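Fitton students to compete in simulated household robot challenge 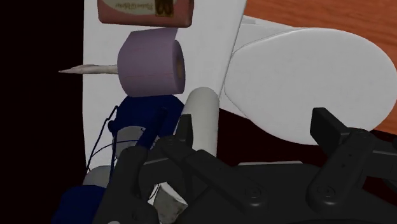 FITTON, October 2025 – The robotics club at Fitton Technical High School has entered the Wurkville Open, a student competition in which teams program a robot arm to do chores in a computer-simulated home. The Fitton team will run its program for the judges in November.

Teams in the school division work on the bathroom course. Each run starts with a fresh arrangement of the room, and the program has to find the item it has been told to get, pick it up and put it where the judges ask. A toilet paper roll is one of the items on this year's course. Points are taken off for dropped items and for knocking over anything else on the way.

The club has been working on its entry since the start of the school year. Students meet after class in the computer lab on Mondays and Thursdays. They write the control code in Python and test it in the simulator, which runs on the lab's regular desktop computers.

"The roll gave us the most trouble," said Naveen Joshi, a senior and the team's captain. "If the fingers come in at the wrong angle, they bump whatever is standing next to it. We rewrote that part of the program twice, and we're still changing how far the gripper opens before it moves in."

The team logged 290 practice runs in its first weeks of testing. In 181 of them the arm delivered the right item without a penalty. Most of the failed runs ended with a dropped item, and the students now keep a shared sheet where they note the cause of each failure before anyone changes the code.

Alaric Haddad teaches computer science at the school and advises the club. He said the simulated course opened the club up to students who had not joined when it only built physical robots.

"We used to have one robot and a line of kids waiting for it," Haddad said. "Now everybody can run a test at the same time. A ninth grader who joined in September wrote the code that decides which item to reach for first."

Prajapati, a Wurkville software company, is the main sponsor of the competition and supplies the simulator to schools at no charge. Bustitz, a machine parts maker with a plant in Fitton, is paying the team's entry fee and travel costs.

This year's Wurkville Open has 92 teams, 50 of them in the school division. School teams get three scored runs each, and the best two count toward the final standing. The top teams in the division will be invited to run their programs on a physical arm in the spring.

The Fitton club will hold an open practice in the computer lab before the competition. Families and students from other schools may attend, and visitors should sign in at the front office.

Media contact: Alaric Haddad, Robotics Club Advisor, Fitton Technical High School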